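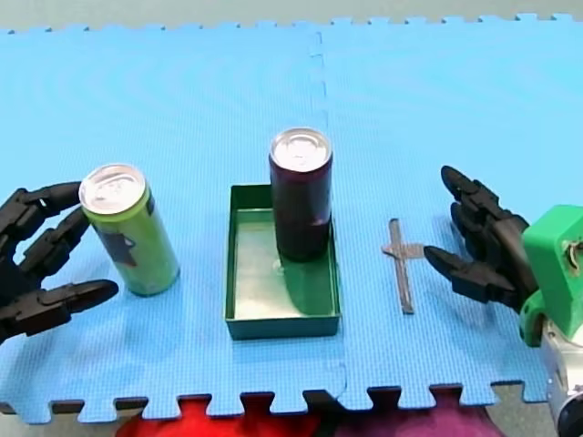

Figure 3. The sorting station with both hands extended. The left hand is open at the green can; the maroon can is already standing in the tray.

4.2 The dropped-can fault

Of the 481 trials we ran on the Ternari controller, 70 ended in what the log calls "grasp complete" and what anyone standing nearby would call a can rolling across the floor. The two accounts were hard to reconcile, and we spent most of January trying.

The cell is a modest one. Two arms with three-fingered hands face each other over a foam mat, with a shallow tray between them (Figure 3). Each can is to be lifted and set upright in the tray. The mat was chosen to protect the fingers from the bench, a job it did very well while causing a good share of our trouble.

Our first suspect was grip force. Walczak raised the closing threshold in small steps until the hand stopped dropping cans and began denting them, at which point the lab ran short of people willing to drink the test objects. Full cans survived the higher setting and part-empty ones did not. The threshold was put back where it started.

The second suspect was timing, and here we did better. The controller declared a grasp complete when motor current stayed above its limit for 340 ms. A fingertip pressing down into foam also draws current, and will go on drawing it for as long as it is asked to. With the lower finger set a little too low, the hand squeezed the mat, reported success and lifted, tipping the can on the way past. Wysocka found this by putting her own finger under the fingertip, a method we do not recommend and have since forbidden in the safety sheet.

That episode exposed a second fault. The stop button halted the arm but left the hand closing until its 600 ms timeout ran out. No injury resulted, though some language did. The stop line now cuts power to both, and the revised wiring was signed off on 19/02/2018.

Grasp completion now also requires the finger joints to agree with the known width of the can. Trials with the new check are reported in Section 4.3.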